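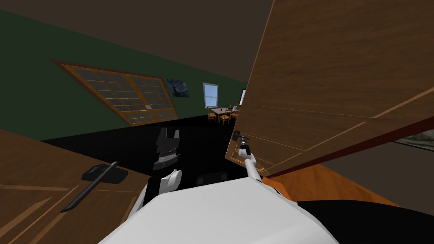 6 min read

Cabinet hardware should be specified before the cabinet is drawn

Most furniture drawings treat the hinge as an accessory. The carcass is dimensioned, the door is dimensioned, the veneer is chosen, and a note at the bottom of the sheet says "concealed hinges, soft close." The note is then resolved by whoever places the order. I think this sequence is wrong, and it accounts for a large share of the doors that bind or sag within a few years of installation.

A hinge fixes several quantities the drawing has already committed to: overlay, reveal, cup depth and minimum panel thickness. If the door is drawn first, the hinge has to be found to suit it, and often the nearest match is a compromise on load. I reviewed 47 door complaints from the Trakcombe apartments last August. In most of them the panel was sound and the hinge was within its rating on paper. The rating assumed a narrower door.

Width matters more than the catalogs suggest. The pull on the upper hinge depends on the weight of the door and on how far its center of gravity sits from the pivot line. At constant height and thickness, doubling the width doubles both, so the moment goes up by a factor of four. A third hinge helps less than expected if it is placed at mid-height, where it mainly resists bowing.

Radwa Filali, who ran the joinery shop at Lahlou, disagreed with me on this for years. Her position was that a competent installer can adjust around a poor choice. That is true on the day of handover. Adjustment screws have a few millimeters of travel, and a door that needs most of it when new has little left for seasonal movement.

The usual objection is cost. Drawing around a specific hinge ties the designer to one supplier – and suppliers discontinue parts. I would accept that risk. A drawing that names a part and its boring pattern can be revised when the part disappears. A drawing that names neither leaves the decision to purchasing.

Contact | © Clirel | Back to top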